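Search this site Search

Packing Bread in a Paper Gift Bag
Project report, Shengli Zeng
24 May 2025

1. Purpose of the project

Flaltmont is a small bakery near our school, and many customers there buy bread as a present. In my project I studied how mixed bread should be put in a paper gift bag. My question was simple: which kinds of bread can stand next to each other, and which kinds get damaged?

2. The table

I used one table with a white marble pattern. On it I kept the bread, the gift bag and some tableware, because in a shop the packing place is also used for serving.

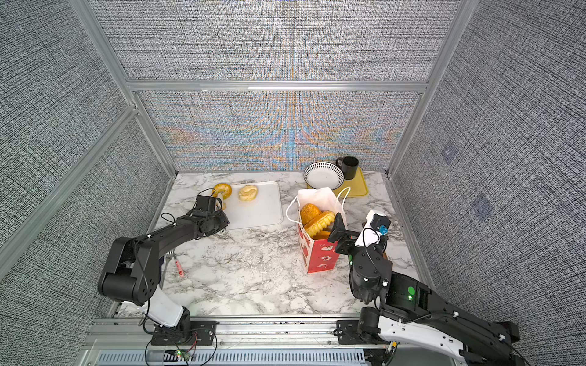

Figure 1. Gift bag with a sesame bun and golden pastry; bagel and round roll on the cutting board.

The bag is upright in Figure 1, and the sesame bun comes out above the opening. I think this looks generous, but it makes the bag difficult to close. The bagel was placed partly over the side of the board. A ring shape is easy to take from there.

3. Kinds of bread

I divided the bread in two groups. The first group is firm: bagel, round roll, sesame bun. The second group is delicate, and it includes flaky pastry and everything with glaze or sugar on top. For the delicate group I prefer a tray with low sides, where the pieces can be seen together before choosing. 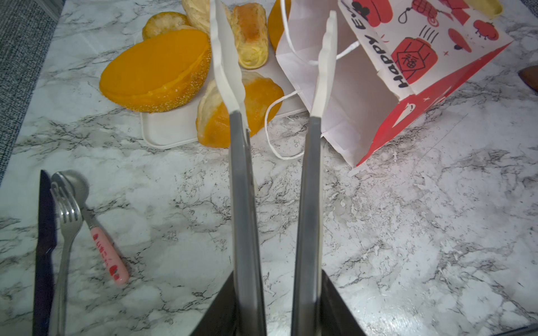
When the bag is lying on its side, a long roll can slide in without bending the paper. When it is standing, round pieces are easier. I recommend to begin with the firm group at the bottom and put glazed pieces last. The handle must stay outside, otherwise it presses on the top pastry.

4. What I want to improve

My rules are for one size of bag only. In September I will continue with the narrow bag from Toltora, and also try a sheet of baking paper between the two groups.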